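Trockener Juli, volle Speicher: Der Messdienst Calta zieht Bilanz

Im Juli fielen an der Station Retar nur 4 Millimeter Niederschlag. Die Leitung des regionalen Messdienstes Calta bewertet den Monat dennoch zurückhaltend. »Ein einzelner trockener Monat erlaubt keine Aussage über das Klima«, heißt es im Gespräch in der Dienststelle. »Er erlaubt allerdings eine Aussage über den Zustand der Böden.«

Dieser sei angespannt. In den oberen Schichten liege die nutzbare Feldkapazität bei weniger als 70 Prozent, in den Hanglagen noch deutlich darunter. Die Talsperre Begović hingegen sei nach dem nassen Frühjahr gut gefüllt. »Die Trinkwasserversorgung ist gesichert — Einschränkungen sind derzeit nicht vorgesehen.«

Auf die Frage nach dem Vergleich mit früheren Jahren verweist die Leitung auf die Sonnenscheindauer. An der Bergstation Damton seien seit Jahresbeginn 1.331 Stunden registriert worden. Für das gesamte Vorjahr weise die Statistik 1.967 Stunden aus. »Die Werte sind geprüft. Die Reihe aus Retar wird wegen eines Sensorwechsels im Frühjahr noch homogenisiert.« 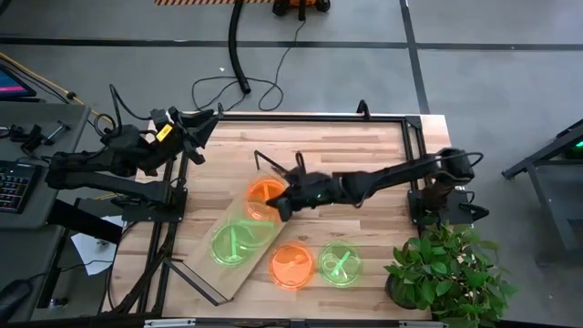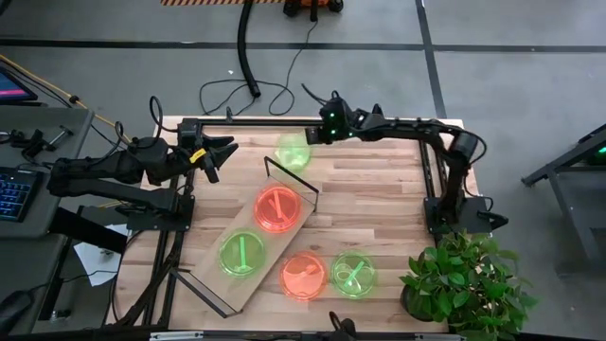

Für den Spätsommer rechnet der Dienst mit wechselhafter Witterung. Einzelne Starkregen könnten auf den ausgetrockneten Flächen rasch oberirdisch abfließen. »Landwirtschaftlichen Betrieben empfehlen wir, die Bodenfeuchtekarten regelmäßig abzurufen«, so die Leitung. Die Karten würden täglich um 7 Uhr aktualisiert; eine stündliche Ausgabe werde geprüft, über die Finanzierung sei noch nicht entschieden.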